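ORLOW HOUSE RESIDENTS' ASSOCIATION
Minutes of the Furnishings and Household Meeting

Date: 20 Sep 2023
Place: Ground floor meeting room, Orlow House
Present: Ingrid Szabo (chair), Marichka Hladun, Lesia Didenko, Thư Nông (minutes)
Apologies: Þröstur Kirkegaard

1. Opening and minutes of the last meeting

The chair opened the meeting at 4 p.m. The minutes of the May meeting were read. Ms. Didenko asked that item 6 be corrected to show that the bicycle rack had been moved to the north side of the yard and that the old position was to be kept clear for deliveries. With that change the minutes were approved.

2. Matters arising

2.1 Linen cupboard, second floor. The new lock has been fitted. Two keys are held in the office and one by Ms. Hladun. A fourth was ordered from Eshun and has not been delivered. Ms. Nông will call the shop.

2.2 Hallway lights. The timer on the back stairs still switches off too early. Mr. Kirkegaard had reported this in writing to the building owner, Ernberg, and had received an acknowledgment with no date for the work. The meeting agreed that he should write again and ask for a date.

2.3 Notice board. Carried over. The chair has the glass but not the frame.

3. Shared sleeping room: condition of bedding and floor coverings

Ms. Hladun presented her written report on the shared sleeping room, which is used by visiting relatives and, in school vacations, by residents' grandchildren. The room had been reviewed for the first time since the repainting.

She reported that the beige floor tiles are sound and need only ordinary mopping. The speckled pattern hides dust well, and she recommended that the floor be mopped on a fixed day whether or not it appears to need it. The grout lines are thin and should be brushed by hand twice a year. No bleach is to be used on them.

On the slatted floor mat, she noted that items are often left lying on it, including knitted cloths and blankets, and that users do not always put them back on the shelf when they leave. She proposed that mats be rolled and stood upright when a stay ends, and that textiles be folded and stored apart from them. Ms. Didenko asked whether rolling would harm the slats. Ms. Hladun replied that rolling along the length of the slats does no harm, but that folding a mat will break it.

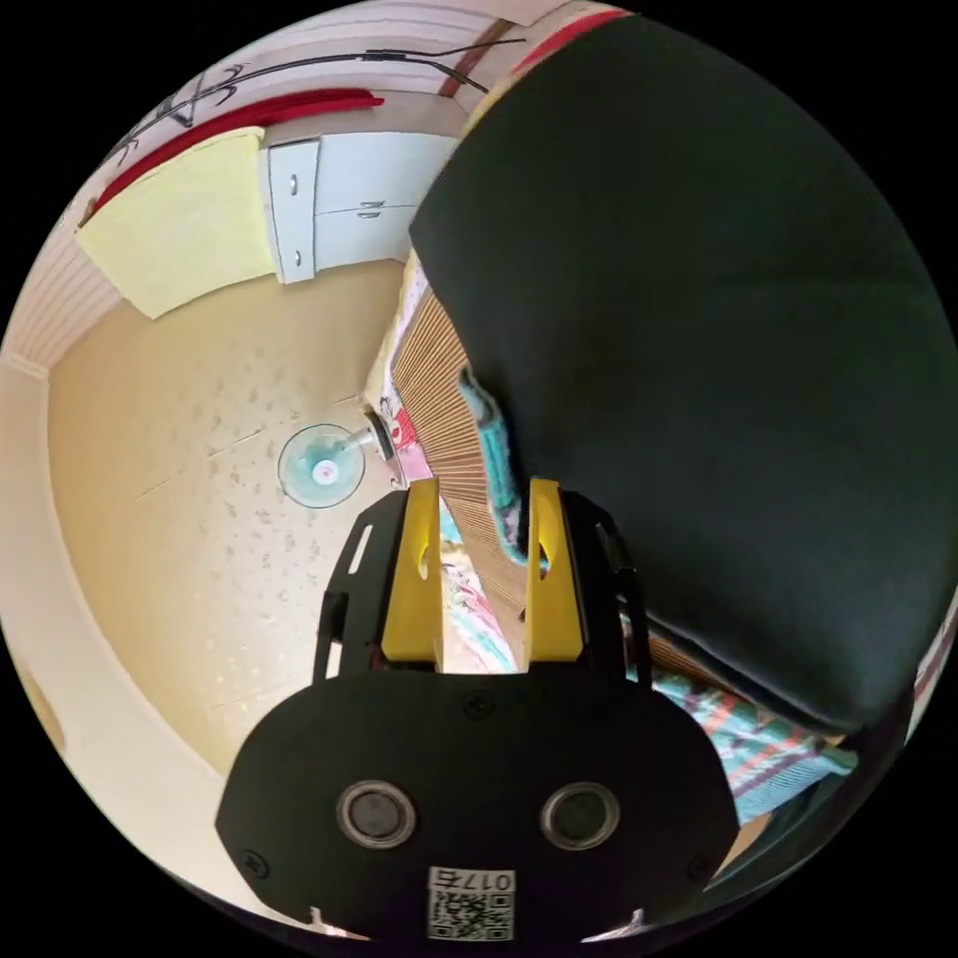

The electric fan was discussed at some length. Ms. Didenko was of the opinion that a fan should stand upright on its base at all times, in use or out of use, and that it should have a marked place by the wall. The chair agreed as to the marked place. Ms. Nông pointed out that in the warm months users carry the fan from one side of the room to the other and that a marked place would be ignored. After discussion the following wording was accepted for the room card: "Please switch off and unplug the fan before moving it. Leave it standing on its base, off the mat, when you go out."

Ms. Hladun further asked that towels be hung on the red rail and nowhere else. Damp towels had been found over the backs of chairs, and one upholstered seat had to be aired for two days in May. The chair noted that a single rail may be too little when the room is full. Ms. Nông will obtain a price for a second rail of the same length. The color is left to her.

The cream wall was mentioned. It is to be wiped with a soft cloth only. Touch-up paint is kept in the basement, on the shelf with the spare tiles.

Decision: The report was accepted. Ms. Hladun will draft the room card and circulate it before printing.

4. Care of mattress mats, sheets and cushions

4.1 Woven mats on mattresses. Several users have asked that the woven mats be kept on the mattresses all year. Others find them cold in winter and take them off, after which they are sometimes mislaid. Ms. Didenko proposed that the mat stay on the mattress from May until the heating is turned on and that it be stored under the bed at other times. Ms. Hladun preferred to leave the choice to the user, provided that the mat stays in the room. The second proposal was adopted.

The meeting also considered how a mat should be laid. Ms. Nông observed that a mat a little smaller than the bed leaves the sheet showing at the edges and that the sheet is then the part which takes the wear. The chair asked whether larger mats could be had. Ms. Nông had inquired at Nondico, where the larger size is not kept in stock but may be ordered. No order is to be placed this year.

4.2 Bedsheets. The patchwork sheets with cartoon faces are popular with the younger visitors and are to be kept. Ms. Didenko reminded the meeting that bright prints should be washed inside out and dried in the shade. She had seen them pegged out on the roof at midday on more than one occasion and asked that this be put in the minutes.

4.3 Cushions. The knitted cushions were made by a resident and given to the house. It was agreed that they are to be treated with particular care: washed by hand in cool water, pressed between towels and dried flat. They are not to be hung by a corner or put through the spin cycle. When a bed is being made up, the cushion should be set aside first and put back last, with the pattern facing outward. 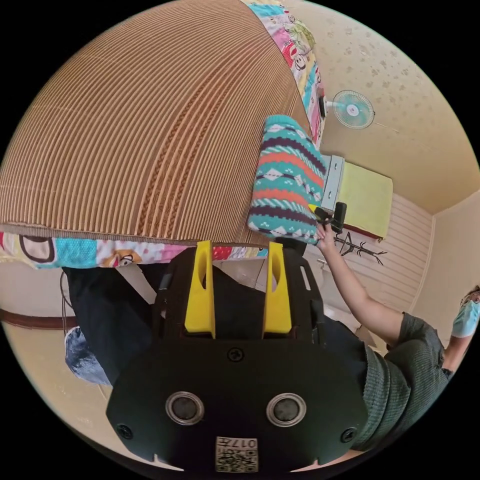
Ms. Hladun asked whether the covers could be taken off for washing. The chair believed that the older covers are sewn shut and will check with the maker. Until an answer is received, no seam is to be opened.

4.4 Masks and dust. Ms. Didenko raised the matter of dust when mattresses are turned and mats are beaten. She asked that a box of disposable face masks be kept in the linen cupboard for anyone who wishes to wear one. Agreed. The mats are to be beaten in the yard and not from the balcony, following a complaint from the first floor.

4.5 Turning of mattresses. The mattresses will be turned twice a year. Two persons are required for each, and the work is not to be done alone. Ms. Nông will put a list on the office door for names.

5. Stock of textiles

Ms. Nông presented the stock list for the linen cupboard. It records 92 items, of which 11 are marked as worn. The chair went through the worn items and the meeting decided as follows:

Bath towels, thin: to be cut up for cleaning cloths.
Pillowcases, torn at the seam: to be mended by Ms. Didenko.
Blanket with a burn mark: to be kept for moving furniture.
Hand towels, faded: to stay in use.

It was noted that the list does not include textiles left in the rooms, and that striped blankets in particular tend to travel between rooms. Ms. Nông suggested sewing a small colored thread into one corner of each blanket, one color to a room. Ms. Hladun offered thread. The chair had no objection so long as the stitching is small.

A question was raised about who had bought the lavender bags now in the cupboard. Ms. Didenko had. She does not wish to be repaid.

6. Money

The chair reported that $1000 is set aside for household furnishings until the end of the year and that nothing has been drawn from it since the last meeting. The second towel rail and the thread, should it need to be bought, will be charged to this sum. Ms. Hladun asked that part of it be held back for a new mattress. The meeting took no decision and will return to the matter when Mr. Kirkegaard is present, as he had asked in his letter of apology to be heard on it.

7. Cleaning arrangements

The present rota runs out shortly. The chair proposed to continue it unchanged. Ms. Didenko asked to be moved from the kitchen to the sleeping room, and Ms. Nông agreed to exchange with her. Mr. Kirkegaard stays on the stairs and hallway.

It was repeated that the person on duty should:
pick up loose cloths and small items from the floor mat before sweeping
shake out the blankets in the yard
check that electrical items are unplugged
sweep under the beds as well as between them
report anything broken in the office book on the same day

Ms. Hladun asked that printed wrappers and packets found on the floor be thrown away only if they are plainly empty. A packet with anything in it goes into the lost property tray.

8. Any other business

8.1 Ms. Nông reported that the window in the laundry does not close fully. To be passed to Ernberg with the matter of the lights.

8.2 Ms. Didenko asked whether residents may store winter coats in the linen cupboard. They may not.

8.3 The chair had received a request to use the sleeping room for a sewing afternoon. Agreed, provided that the beds are covered and that pins are counted in and out.

9. Action list

Ms. Hladun: draft room card; supply thread.
Ms. Nông: key from Eshun; price of second rail; list for turning mattresses; face masks for the cupboard.
Ms. Didenko: mend pillowcases.
Ms. Szabo: ask about cushion covers; frame for notice board.
Mr. Kirkegaard: second letter to Ernberg, to include the laundry window.

10. Next meeting

The date will be set once Mr. Kirkegaard has returned. The meeting closed at 5:35 p.m.

Minutes taken by Thư Nông
Seen by the chair, I. Szabo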